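Tube handling with a two-arm bench setup – house rules, how to do it
Updated June 30, 2022

Quick version of the Zelton bench rules. Read before you touch the arms. Covers glass tubes going in and out of a rack, nothing else.

Before you start
Stop button in reach. Test it. Then test it again from where you'll really be standing.
Goggles on, sleeves back. Nobody's hands past the tape while the arms are live.
Speed cap at 3 percent for anything glass. Yes its slow.
Log sheet open, form 3449. Fill in the liquid and your initials first, not after.

Gripping
Close on the upper part of the tube, below the rim. Never on the rim itself – it chips. Low force setting, then one step up if the tube slides. Keep the fill low so a tilt doesn't put liquid near the jaws.
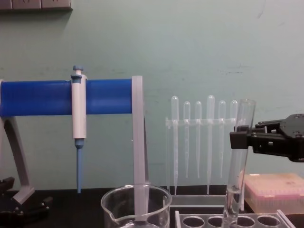
Hjørdis Ljungberg: We run the same rule at Gidus but with a hold after the grip, 2 seconds, arm still. If the tube creeps you catch it there. Would add it.

Added, thanks. So: grip, hold 2 seconds, look, then move.

Placing
Come in from straight overhead. Square the tube up before the bottom gets to the hole, don't let the rack do it for you. One arm moves at a time. The other one parks low and stays parked until the first has let go and backed off.
Leave tall stuff where the layout sheet says. Pipette stand, droppers, beaker all have a spot. If you shift anything, redo the clearance check, no exceptions. Vikas Sandhu has the sheet if yours is the old May one.

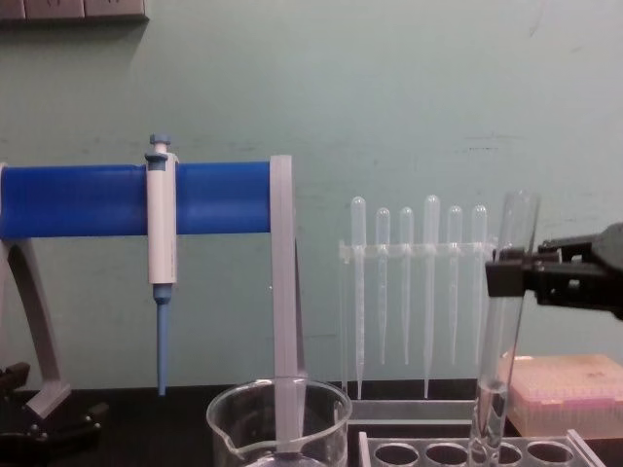

Tube over the rack, right arm holding, left arm low and empty.

If it goes wrong
Tube slips – stop, dont grab. Broken glass goes in the glass bin, tongs only.
Jaw pads get swapped at 700 cycles. Ours had done over that when Harish Kulkarni checked, so write the count down when you shut off.
Spills: wipe pads and jaws with power off, log it, tell whoever has the next slot.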